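Waiting for guests is a skill I don't have

My aunt's rule was that a guest who says six means seven. I have tested this for years and can report that a guest who says six means 5:42, unless you're ready, in which case they mean half past eight.

So September, a dinner, and me with 2 hours to fill. The stew was done. The table was set. I put on a good shirt and then had to avoid the stew.
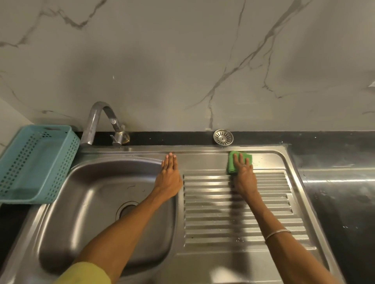 You can't start a book, that's the trouble. You can't nap either. I tried reading the news and got through almost 1000 words on the Bralley bypass, a road I have never driven on and now have firm views about.

Then comes the stage where you suspect you invited them for next week. I checked the message. I checked it again, in case it had changed.

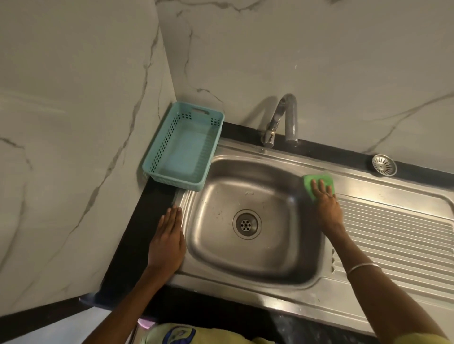
By seven I was rehearsing being relaxed. Leaning on things. Opening the door with one hand, as if I'd been passing. My neighbor went by the window and I waved at her like a man on a raft.

I asked around afterward to see if other people are any better at this.

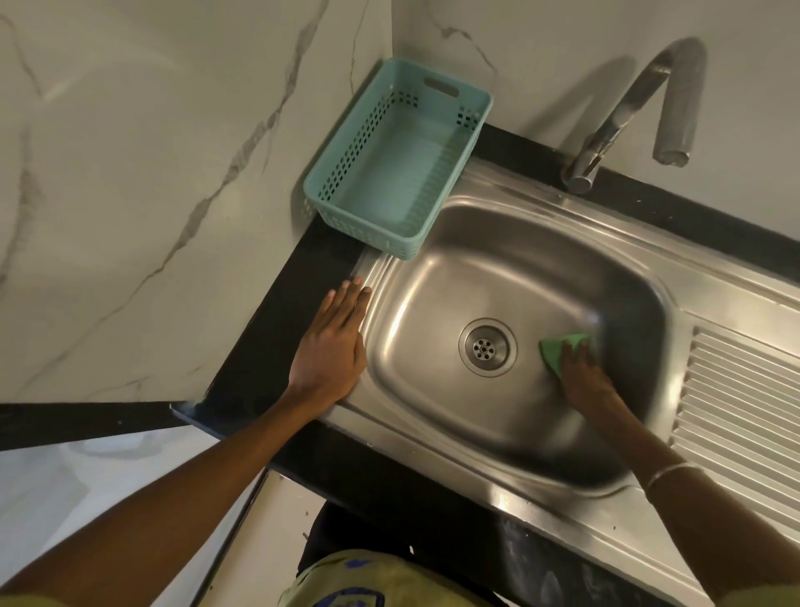
Auður Hafstein wrote back that she eats a full dinner before her guests arrive, then a second one with them, and has never once minded anybody being late.

I'm trying it next month. The stew should stretch.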